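Home & Living | Features
Home Features Makers Weekends Letters Subscribe

The second life of the family jigsaw

8th February
By Corinne Lindqvist
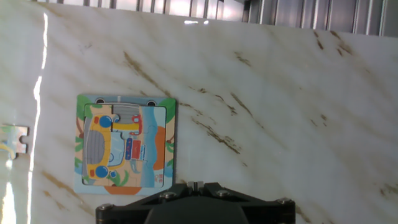 Piyumi Kanagaratnam wrote to us last June to argue that a puzzle gets better each time it changes hands, and that the penciled notes inside the lid are half the fun. I have been thinking about her letter ever since, and I've come around completely.

What won me over was the puzzle swap in Dradencombe. I went for an hour and stayed until they folded up the tables. You bring a box, you take a box, and if you know a piece is missing you write it on the lid before it goes on the pile. That's the whole system, and it works beautifully!

The range is wonderful. There are chunky puzzles for small children, steam trains, Dutch harbors, a very brown painting of cows that has apparently gone home with somebody at every swap so far. I came away with a 500-piece map of the Great Lakes (Lake Erie turned out to be murder) and finished it over two evenings with the radio on.

Clyde Ridgeway started the swap with 73 boxes from his late aunt's spare room. She had dated each one every time she finished it, and a few lids carry 8 dates in her small, upright hand. He kept the lighthouse, which she did most often, and let the rest go.

"I thought I'd mind," he told me. "Then a lady brought one back with her own date under my aunt's, and I was delighted."

Children take to it fastest. They don't care that a box has been taped at the corners, and they'll do the same farmyard over and over, faster each time, then tip it out and start again. Grown-ups could learn from that. I used to think of a finished puzzle as used up, but the second go is a different pleasure – you know the hard patch of sky is coming and you go looking for it.

Tobias Dunleavy cuts replacement pieces at his kitchen table, tracing the gap onto card and painting in the missing bit of picture by eye. Nearly 40 puzzles have been through his hands. He showed me a hot-air balloon with one slightly-too-blue piece near the basket, and I liked it more than all the others.

The Great Lakes went back last month with my name and the date inside the lid. I took the cows.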